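古着回収、8か所に拡大 コネナが発表

最終更新:2018年2月21日
シェア 93 コメント 8

衣料品の再流通を手がけるコネナ(Conena)は、家庭で着なくなった衣類の回収窓口を、これまでの3か所から8か所に増やすと発表した。新しい窓口では、冬物のニットや上着の受け付けを優先する。
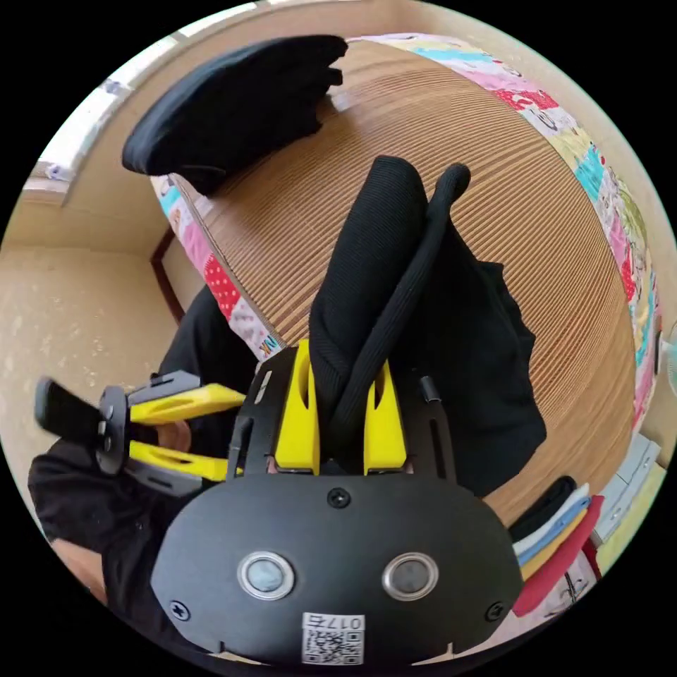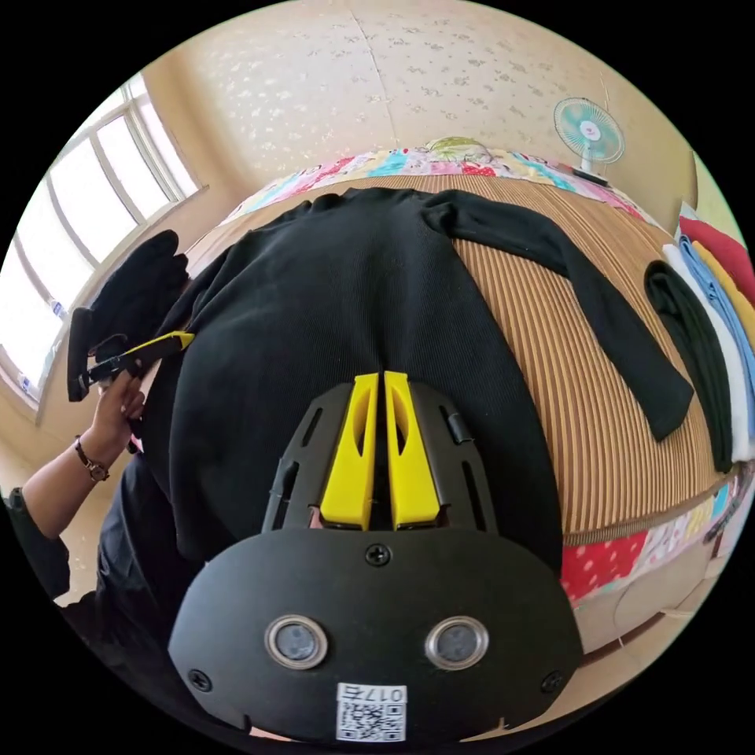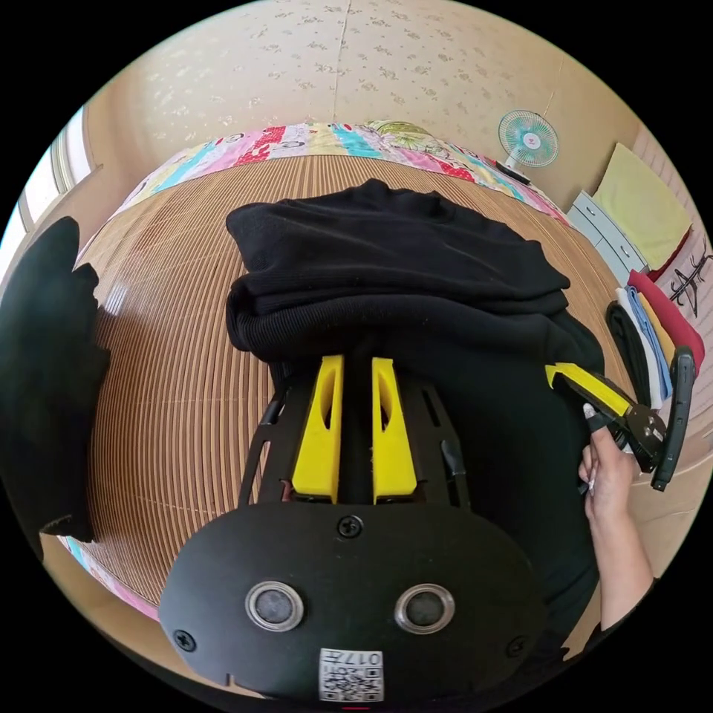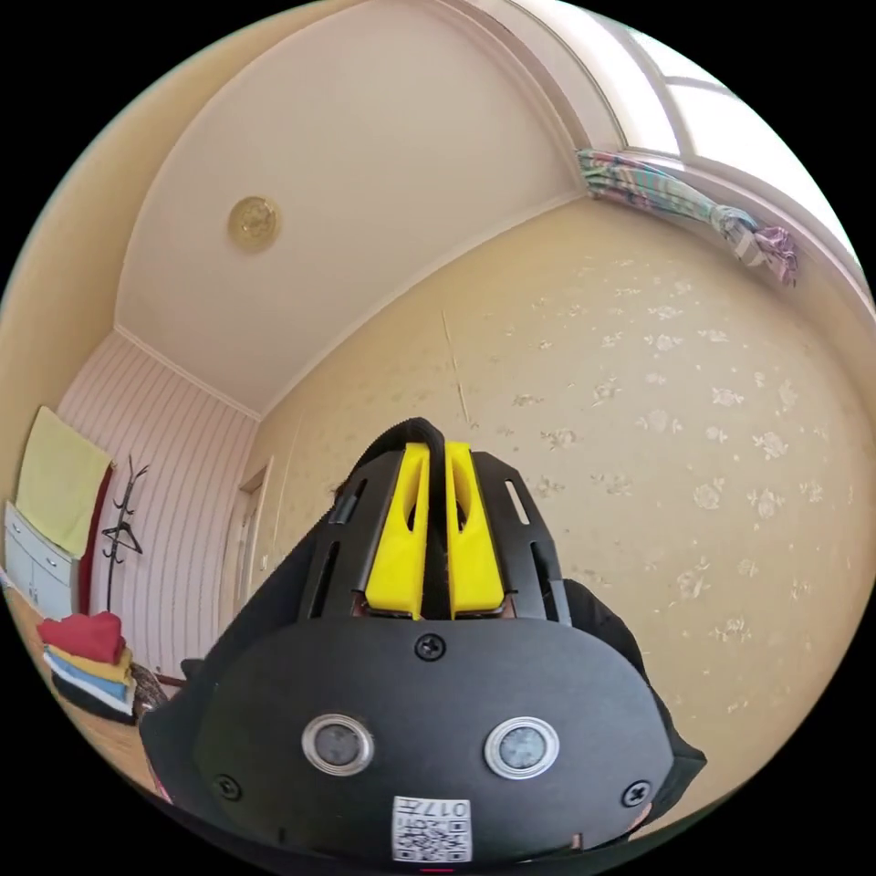 同社によると、1月に集まった衣類は600キロだった。年末の片付けで出た衣類が年明けに持ち込まれることが多く、例年この時期は仕分けの作業が追いつかなくなる。今年は一部の受け付けを4日間停止し、利用者から窓口を増やしてほしいという要望が182件寄せられた。

新設される5か所は、イシネ(Isine)地区の集会所や商店の一角に置かれる。受け付けは平日の午前10時から午後5時まで。予約は必要ないが、一度に持ち込めるのは1人につき2袋までとする。洗濯済みであることが条件で、下着、靴下、寝具は対象外となる。毛玉や小さなほつれのあるセーターは受け付けるが、虫食いの穴が大きいものは断る場合がある。

集めた衣類は状態によって3つに分ける。そのまま着られるものは古着店オルトゥーニョ(Ortuño)に卸し、傷みのあるものは補修に回す。補修の難しい毛製品は糸や中綿の原料として業者に引き渡す。化繊との混紡品は原料としての引き取り先が少なく、当面は倉庫で保管するという。

回収事業を担当するルアナ・ビッテンコート氏は「袋の口を固く縛らず、品質表示のタグを切らずに出してもらえると仕分けが早い。タグがないと素材を一枚ずつ調べることになる」と話している。

補修は、パーンモント(Purnmont)の作業所が引き受ける。袖口のほつれ直しとボタンの付け替えが中心で、仕上がったものは春以降に順次店頭に並ぶ。販売価格は決まっていない。

回収窓口の場所と開始日は、地区の掲示板と各集会所で配るちらしで知らせる。車での持ち込みは既存の3か所に限られ、新しい窓口には駐車場がない。夏物の受け付けについては、倉庫の空き状況を見て改めて発表する。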